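Put the Small Things Back

By Otakar Polák

I have trained in small gyms for most of my adult life, and I have come to believe one thing which my friends find exaggerated. The quality of a gym is decided by its clips. I mean the small metal clips, the rings, the handles and the attachments, all those pieces that fit in one hand and disappear in one evening.

When people choose a gym they look at the big machines. They ask how heavy the weights go and if there is a good bench. I did the same in the year 2000, when I paid my first membership in a cellar in Porkow. The bench there was excellent. There were 4 bars and more plates than I could lift, and on a normal evening you could not find two clips that matched. So we put one clip on the left side and something else on the right side, or we put nothing and lifted very carefully. Nine months I trained like this before I bought my own pair and carried them home in my coat pocket, like a thief.

My present gym is called Lustine. It is small, and the members put it in order themselves at the end of May. It was at this work that I understood my own opinion properly. We brought out the loose pieces to sort them, and the bench became our table. This is a wrong use of a bench, I know, and one member told me so twice. But a padded bench has the right height for the back, and small metal parts do not roll so easily on it as on the floor.

I recommend to every gym owner to do this one time, with the members present. Take the pieces out of the boxes and put them where everybody can see them. A box hides the disorder very politely. On a bench you must look at each piece and decide what it belongs to, and for some of them you will stand there a long time.

A black plate with yellow markings was leaning against the raised end, next to the foam rollers, and farther along lay the clips and rings, a handle with bent bars, and small chrome parts in a pile.

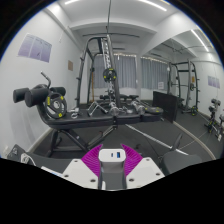

Why the plate is easy and the clip is hard

A plate is big, and everybody knows where it lives. If you leave it on the floor, somebody will hit a toe and say a loud word, and you will be ashamed. A clip makes no such trouble. You take it off, you put it on the window sill while you drink, and you go home with a good conscience. The next person needs it and does not know that you exist.

For this reason I do not agree with signs. We had a sign at Lustine for five years, "Please return all equipment," and it was read by people who already returned all equipment. What I want is a hook. One hook for one handle, at the height of the hand, close to the place where the handle is used. An empty hook asks a question, and most people do not like to leave it without answer.

The argument of my friend Rainer

Rainer says that I am making a kitchen out of a gym. He likes some disorder, he says it shows that people are working. I partly accept this. A gym where every ring shines and nobody sweats is a sad place, and I visited one such place in Prallonura and did not stay for the second half of my hour. Still, I notice that Rainer also walks around before his first set, lifting towels and looking under them. He calls this his warm-up.

The hooks at Lustine go on the wall next to the mirror. I asked that the clips hang lowest, so that you pass them with your hand when you go for your jacket.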